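4. Where People Actually Cross

4.1 Study corridors

The two corridors could hardly be more different, and that is what made the comparison so much fun to work on. Griment Avenue is a five-lane arterial with a center turn lane, a posted limit of 40 miles per hour, and bus stops on both sides. Msimang Road is older and narrower, with curb parking along most of its length and storefronts that open straight onto the sidewalk. Signals on Griment are far apart. On Msimang they are close together near the shops and then thin out quickly once the road passes the library.

We watched both corridors in April, on dry days, during the morning and late afternoon peaks. Observers stood well back from the curb and recorded each crossing on a paper form: where the person stepped off, where they stepped back on, whether a driver slowed or stopped, and whether the person waited in the median or turn lane. Groups who crossed together were entered as one crossing event. We recorded 593 crossing events in all, 325 of them on Griment and the rest on Msimang.

4.2 Distance to the nearest controlled crossing

We expected distance to matter, and it did, but the shape of the relationship surprised us. On Griment, people who began their trip within 300 feet of a signal nearly always walked to it. Past that point the share using the signal dropped off sharply, with no gentle slope in between. We had drawn the expected curve on a whiteboard before fieldwork began (a nice smooth one, which stayed up for weeks), and the data came back looking like a stair step.

Msimang showed a softer version of the same pattern. People there were more willing to cross between parked cars even when a signal was close by, and they did so with very little waiting. Drivers were moving slowly enough that many of these crossings worked like a short conversation: a glance, a small wave, a car easing off. We found these exchanges wonderful to watch, and they deserve a study of their own. Our form had only one box for driver response, so most of that detail is lost.

Bus stops explain much of what is left. At the Workel stop on Griment, the eastbound shelter sits midblock, directly across from the entrance to an apartment complex. Riders getting off there face a long walk to the signal and an equally long walk back, and most of them crossed where they stood. The counts by stop are given in the appendix tables. 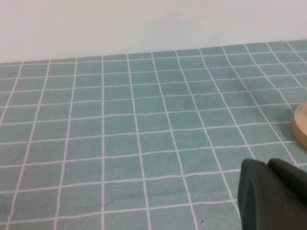 Figure 3.

The turn lane plays a bigger part in these crossings than its design would suggest. People used it as a refuge, crossing two lanes, pausing, and then crossing the other two. The pause lasted up to 16 seconds in our records. A painted lane gives no protection at all, and left-turning drivers were sometimes using the same space at the same moment. Even so, the two-stage habit was remarkably steady across age groups and times of day, which tells us that people already treat Griment as two separate roads. A raised island at the Workel stop would fit what they are doing now.

4.3 Checking the gap estimates

Gap lengths between vehicles were estimated with Todix, the timing tool we built for this project. It is a simple thing: an observer taps once as the rear bumper of one car passes a marked pole and again as the front bumper of the next car reaches it. Two observers timed the same traffic in a set of paired sessions so that we could compare their taps. Agreement was very good on Griment, where traffic arrives in tidy platoons released by the upstream signal. It was weaker on Msimang, mostly during parking maneuvers, when it was hard to say whether a car had passed the pole or was still using it as a guide for backing in.

We kept the Msimang gap data but report it only as short, medium, or long. The Griment data is kept in seconds. Readers who want to pool the two should convert Griment to the coarser scale first.

4.4 What the crossings do not tell us

Everyone we counted did cross. We have no record of people who looked at Griment, gave up, and stayed on their own side, and we suspect there are plenty of them. A short intercept survey at the apartment complex is planned for September 2026, with questions about trips avoided as well as trips made. We are very eager to see those answers — the missing walkers may turn out to be the larger part of the story on this corridor.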